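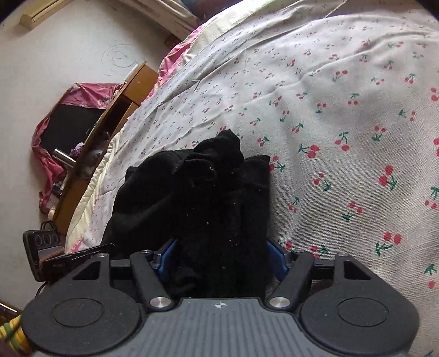
La journée portes ouvertes de Nellville est une démonstration publique de manipulation de textiles, organisée un samedi de décembre par la société Hetlow. Elle portait sur le programme Zein, consacré au rangement du linge à l'aide de pinces tenues à la main. Les exercices se faisaient sur un lit, avec des vêtements ordinaires. Hetlow annonçait 2,000 gestes enregistrés – chiffre qu'aucun document remis au public ne permettait de vérifier.

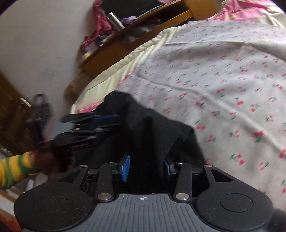 La portée de l'exercice a été contestée. Aoife Duggan, ingénieure à Prudbridge, a relevé que l'habileté montrée restait celle des opérateurs et que saisir un vêtement ne revient pas à le plier. Valquíria Rangel, responsable du programme, a répondu que le pliage autonome viendrait plus tard, sans donner de date. Les 116 visiteurs inscrits n'ont pas eu accès aux taux d'échec.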